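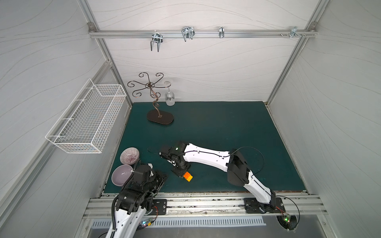

November
By the Cukwood bench desk

Stulau sells the Tillent as a complete two-arm practice cell: the enclosure, the mat, the arms, the rail, the software and a year of updates. The product page says "ready for household tasks." I would like to know whose household.

We took the standard kit with the optional hook set. It arrived in two boxes and took most of an afternoon to put together. The manual is decent up to the wiring, where it turns into one fold-out drawing and a phone number. I got the arms talking to the controller on the second try. Both arms bolt to mounting plates on the front rail, and you can loosen a plate and slide it along if you want them closer together. Do that and you have to calibrate again, a step the sales page leaves out.

The walls deserve a mention. They are white with a faint gray wave print, and Stulau claims the pattern helps the vision software find its depth. Maybe. We ran the same brick stacking job with plain white card over the back panel and couldn't tell the difference in the results. I would not pay extra for the print, and in the bundle you are paying for it whether you like it or not.

Now the stacking itself. The demo routine uses ordinary studded toy bricks, and the Tillent is fairly good at it. Out of 205 tries at putting one brick on another, the right arm got 200 seated well enough to lift the pair together. That's a fine number. It is also a number for one kind of brick, in one color, starting from a taught position. Turn the starting brick a quarter turn and the routine stops and asks for help.

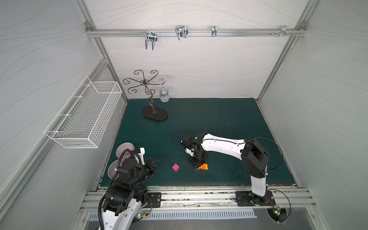

Two-arm work is where the price is supposed to make sense, and it's where I have the most doubts. The arms share the middle of the mat, but the software lets only one of them in at a time unless you turn on the shared zone setting. With it on, the arms get so polite that everything slows down. A handoff between grippers took 10 seconds on a good run. The older Coste cell, with a smaller mat and uglier software, does it quicker.

Glassware I can't speak to yet. The rack and wine glass stayed on the mat as obstacles, and the planner kept away from them, to its credit. Picking up a glass needs the soft finger pads, sold separately.

Cables are the other complaint. They loop out from the elbows with more slack than I like, and the clips supplied are too weak to hold them in. We ended up ordering our own.

Noise is fine. Power draw peaked at 355 watts with both arms moving, which a normal wall outlet handles. The green lights on the boards are bright enough to be annoying in a dark room.

If you teach a class and want students to see two arms at work in a tidy box, the Tillent will do that. If you plan to use it for real sorting or kitchen work, ask Stulau for a trial period in writing, and bring your own objects to it. Ours goes back on the bench next month with the soft pads fitted, and I'll add the glass results to this page then.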